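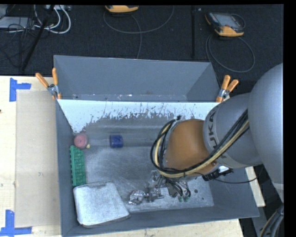 《图尔塔奇的冬天》：一笔家产，两个不说话的人

拉克希米·艾扬格的新片《图尔塔奇的冬天》开场没有音乐。一个中年男人坐在长途汽车最后一排，膝上放着一只纸袋，纸袋里是他父亲的西装。车开了很久，他没有换过姿势。等他下车，天已经黑了，妹妹站在站牌下，两人点了一下头，一前一后往家走。

男人叫拉杜，由弗洛林·阿夫拉姆饰演。他离开家乡莫斯图拉多年，在外地修电梯，这次回来办父亲的丧事。妹妹米拉由莉娜·哈基姆饰演，一直留在镇上，守着家里的面粉厂和厂后面的一片坡地。葬礼结束后，律师念了遗嘱：厂子归两人共有，任何一方要卖，必须得到另一方签字。拉杜想卖，米拉不想。影片剩下的时间，就是这两个人在同一栋房子里过完一个冬天。

这样的故事很容易拍成争产戏，吵架、摔东西、翻旧账。艾扬格把争吵压到了最少，全片兄妹俩真正提高嗓门只有2次，一次为了厨房的窗户，一次为了一条狗。关于卖厂的谈话反而都很平静，有一场甚至是隔着浴室门进行的。

“我最早的剧本里吵得很厉害，”艾扬格说，“写完自己读了一遍，觉得这两个人不会这样说话。他们十几年没有一起吃过饭，彼此是客气的。”

剧本由她和编剧阿尔查娜·阿加瓦尔合写，前后改了10稿。阿加瓦尔写小说出身，这是她第一次参与电影剧本。据她说，改得最多的是父亲这个角色。早期版本里有大段回忆，父亲年轻时怎样买下厂子，怎样赶走儿子。后来这些戏全部删掉，父亲在成片里只出现在几句电话录音中，声音含糊，讲的是天气和账单。观众要靠兄妹俩对录音的反应，去猜他是什么样的人。

这个处理有得有失。好处是影片始终停留在现在，节奏不被打断。代价是拉杜当年为什么走，到结尾也没有说清楚。中段有一场戏，邻居提到“那年夏天的事”，拉杜起身去关了收音机，话题就此结束。有些观众会觉得够了，也有人会觉得编剧在回避。我属于后一种。影片铺垫了那么久，这里应该多给一两句话。

阿夫拉姆的表演是全片最稳的部分。他过去多演喜剧配角，语速快，手势多，这次几乎把这些习惯都收了起来。拉杜是个手艺人，不会表达，遇到难堪的场面就去找活干：修水龙头，给门轴上油，拆一台早就没人用的秤。阿夫拉姆为此在一家维修铺学了一段时间，片中的活都是他自己做的。镜头常常只拍他的背，观众仍然知道他在想什么。

哈基姆的任务更难。米拉在前半段显得固执，甚至刻薄，她拒绝看账本，也拒绝见买家。直到一个多小时以后，影片才透露她早就算过账，知道厂子撑不过明年夏天。哈基姆没有在之前给出暗示，所以那场戏出来时很有分量。她坐在车间的台阶上，把数字一项一项报给哥哥听，语气和念购物单差不多。

买家乌鲁蒂亚由阿卡什·蒂瓦里饰演，戏份不多。他代表一家度假村公司来看地，穿得体面，说话周到，每次来都带点心。影片没有把他拍成坏人。有一场戏里他独自在坡上走了一圈，回来对米拉说，这里风太大，游客不会喜欢，但公司还是会买。米拉问为什么，他说因为便宜。蒂瓦里把这句台词说得有些不好意思，是全片少有的好笑的地方。

摄影上，影片用了大量固定镜头，室内光线偏暗，外景多在清晨和傍晚。剧组7月先去拍了一小段夏天的戏，冬天再回到原地，整个拍摄期大约40天。夏天的素材最后只留了一个镜头，放在片尾字幕之前，长度不到一分钟。里面没有人物，只有坡地和草。

配乐方面值得提一句，全片音乐很少，只在葬礼和签字两场戏里有弦乐，其他时候听到的是风、机器和邻家的广播。面粉厂开工的声音做得尤其扎实，建议去音响好一些的影厅看。

结尾不便细说。字最后是签了，但签的是哪份文件、由谁先签，影片安排了一个小小的转折。我看的那一场，后排有人小声问同伴到底卖没卖，同伴说卖了，旁边又有人说没卖。散场以后他们还在走廊里争。

艾扬格的前作《图尔特内斯》讲一个合唱团解散的经过，人物众多，线索也散，当时评价不一。新片把人物减到两个主角，地点基本不出一座镇子，完成度明显高出一截。它仍有她的老毛病，后三分之一偏慢，有两场吃饭的戏功能重复，剪掉一场也不影响什么。但兄妹之间那种既熟悉又陌生的关系，近来的家庭片里拍得这样准确的不多。

《图尔塔奇的冬天》将于12月20日上映，片长两小时出头。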